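Edge-glued board

An edge-glued board is a flat panel made by joining narrow strips of solid wood side by side with adhesive. It is used for worktops, shelves, cutting boards and play surfaces. Maple, beech and pine are common choices. Strips are usually between 18 and 49 mm wide, and a panel of ordinary size is pressed for about 2 hours.

The seams run with the grain and stay visible as faint parallel lines. Color may vary from strip to strip – cream, tan or slightly pink in maple – and small knots are allowed in lower grades.
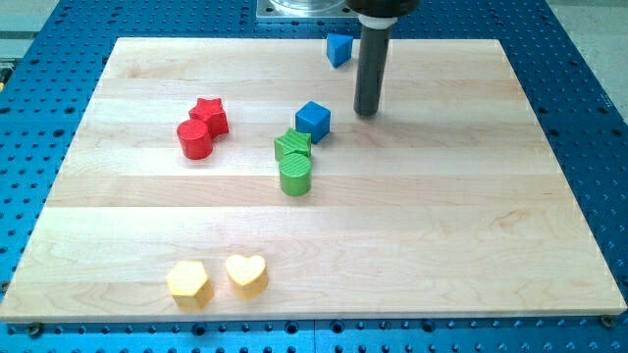
Solid wood swells and shrinks across the grain as humidity changes, so a board fixed to a metal table is normally given slotted holes or edge clamps. Dinesh Venkataraman's workshop manual for Mandthorpe lists 4 grades of panel, sorted by knots and color match. Pale boards are often chosen for toy blocks and sorting games, as bright colors show up well on them.

See also: Butcher block, Plywood, Toy block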